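How Soldiers Sent Letters Home

November
Reading time: 3 minutes
By the Lukside history desk

More than 100 years ago, a soldier far from home had no phone and no email. If he wanted to tell his family he was safe, he wrote a letter. Many of those letters still exist, and people collect them, study them and sometimes sell them.

What did they write with?

Lots of soldiers used a pencil. Ink came in bottles, and bottles leaked or broke in a pack. In winter the ink could freeze. Pencil marks also stay put if the paper gets damp, but they rub and smudge, so old pencil letters can look grey and faint.

Paper was often hard to get. When a soldier ran short, he might fill the page, turn it sideways and write across the lines he had already written. This is called cross-writing. It is slow to read until your eyes get used to it.

How did the letters travel?

A letter might go by foot, horse, wagon, train and ship before it reached the right door. Some took 12 days and some took months. In some wars, an officer read each letter first and crossed out anything that might help the enemy, such as the name of a town. This job is called censoring.

Families often kept every letter they were sent. They tied them in bundles and put them in a drawer, a tin or a basket.
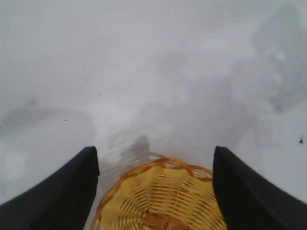
Where are the letters now?

Some are still with families. Others are in museums and libraries, or with collectors. The Garilthorpe collection has 388 letters, and 60 of them came from one family – three brothers who all wrote to their mother. You can read typed copies on the Botudus website, which is handy because the handwriting is tricky.

How do you look after an old letter?

Wash and dry your hands before you touch it. Hold it flat with both hands and open the folds slowly. Don't use sticky tape on a tear, even a small one – the glue turns brown and eats into the paper. Keep the letter out of the sun, in a folder made from acid-free card.

Words to know

Censor: a person who reads letters and removes secrets.
Letterhead: words or a picture printed at the top of writing paper.
Transcript: a typed copy of something written by hand.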